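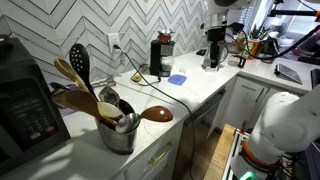

# Jolo: A Mixed-Reality Walk Through Gale Crater

**Project group:** Deepika Alva, Ashwin Pai, Senthil Menon
**Supervisor:** Vasanthi Ekanayake

## 1. Purpose

The group was asked to develop a short visitor program for the Hornberg Planetarium, suitable for school parties in Years 5 to 8. The program, titled Jolo, allows visitors wearing a headset to follow the path of a rover across the floor of Gale Crater and to stop at marked points of geological interest.

## 2. Method

Terrain was modelled from publicly available orbital imagery. The first model contained 3,272 surface tiles and ran poorly on the planetarium's headsets. Senthil Menon reduced this to 1,213 tiles by merging areas of flat ground beyond the walking route. Colour was adjusted by hand, as the source images varied considerably in brightness.

Narration was written by Deepika Alva and recorded in the planetarium's meeting room. Ashwin Pai programmed the stopping points using the Muvik toolkit.

## 3. Trial

The program was trialled in July with 48 students, who attended in small groups. Each student completed a written questionnaire before and after the walk. Answers to the questions on layered rock and ancient lakes improved in most groups. Answers on the thin Martian atmosphere did not, and the group considers that the narration at that stop is too long.

Two students reported mild dizziness on the crater slope and removed their headsets – both completed the questionnaire.

## 4. Limitations

No comparison was made with a conventional lecture. The trial groups also came from a single school, and several students had already studied the planets that term.

## 5. Further work

The slope section should be replaced with a level path before the program is offered to the public. A captioned version is in preparation, and the revised script will be submitted to Vasanthi Ekanayake on Friday.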